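Projektbericht: Zerlegung und Wiederaufbau eines Desktop-Rechners
Modul Hardwaretechnik, Projektgruppe 3
Verfasser: Maarten Mulder, Tiziana Pagano
Stand: 15. Juli 2018

1. Gegenstand

Untersucht wurde der Innenaufbau eines gebrauchten Desktop-Rechners im Towergehäuse, im Folgenden mit dem Projektnamen Ralis bezeichnet. Ziel war eine Montageanleitung, nach der Speicher, Laufwerke und Erweiterungskarte ohne Vorkenntnisse getauscht werden können. Alle Arbeiten fanden am liegenden Gehäuse mit abgenommener Seitenwand statt.
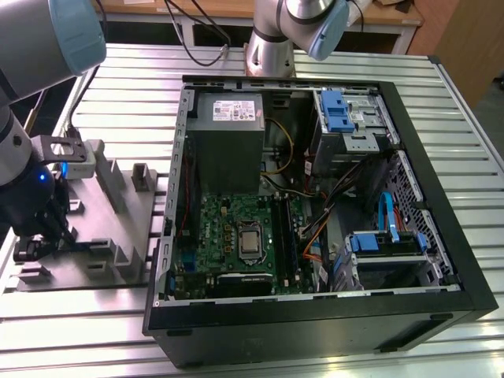
Gehäuse Ralis, geöffnet, auf dem Arbeitstisch mit Aluminiumprofilen
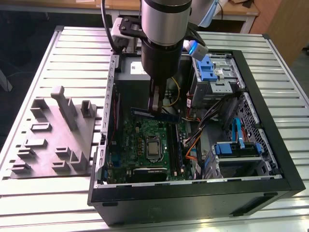 2. Aufbau und Zugänglichkeit

Netzteil, Hauptplatine und Laufwerksschächte sind in drei Zonen angeordnet, die sich weitgehend getrennt bearbeiten lassen. Die Einbaurahmen der Laufwerke werden über blaue Kunststoffteile entriegelt, Werkzeug wird dort nicht benötigt. Die Hauptplatine selbst blieb während des gesamten Projekts eingebaut. Der Prozessor wurde nicht aus dem Sockel genommen, da keine Wärmeleitpaste in der Materialliste vorgesehen war.

Die Leitungsführung erwies sich als größtes Hindernis. Ein Kabelbündel quert den Innenraum diagonal und muss vor Arbeiten an den Speichersteckplätzen zur Seite gelegt werden. Wir haben die Leitungen mit nummerierten Fähnchen aus Papierklebeband versehen und die Nummern in die Anschlusstabelle (Anhang A) übernommen. Beim ersten Durchgang fehlte diese Kennzeichnung, die Zuordnung musste anhand der Platinenbeschriftung nachgeholt werden.

3. Speichertausch

Vor dem Ausbau ist das Netzkabel zu ziehen und der Einschaltknopf kurz zu drücken. Danach werden die Halteklammern geöffnet und das Modul senkrecht zur Platine abgezogen. Beim Einbau wird die Kerbe der Kontaktleiste mit dem Steg im Steckplatz zur Deckung gebracht. Das Modul wird parallel zum Steckplatz angesetzt und an beiden Enden gleichmäßig eingedrückt, bis die Klammern einrasten. Schräges Ansetzen führte in unseren Versuchen mehrfach dazu, dass nur eine Seite einrastete und der Rechner beim Start keinen Speicher erkannte.

Insgesamt wurden 30 Wechsel protokolliert. Die reine Handhabungszeit der gesamten Reihe betrug 528 Sekunden, ohne das Beiseitelegen der Kabel. Der längste Einzelwert entfiel auf Wechsel 3, bei dem eine Klammer klemmte.

4. Funktionsprüfung

Nach jedem Zusammenbau wurde der Rechner gestartet und die erkannte Speichergröße mit dem Sollwert verglichen. Die Ergebnisse stehen in Anhang B. Der Lüfter des Netzteils läuft hörbar unrund, ein Austausch war nicht Teil der Aufgabe.

5. Offene Punkte

Die Anschlusstabelle ist für die Laufwerksseite vollständig, für die Frontanschlüsse fehlen noch zwei Einträge. Die Übertragung der Anleitung auf das zweite Gehäuse (Projektname Brosix) steht aus. Dort sind die Schächte verschraubt, Abschnitt 2 muss dafür neu geschrieben werden.

Anhang A: Anschlusstabelle
Anhang B: Messprotokoll Speichertausch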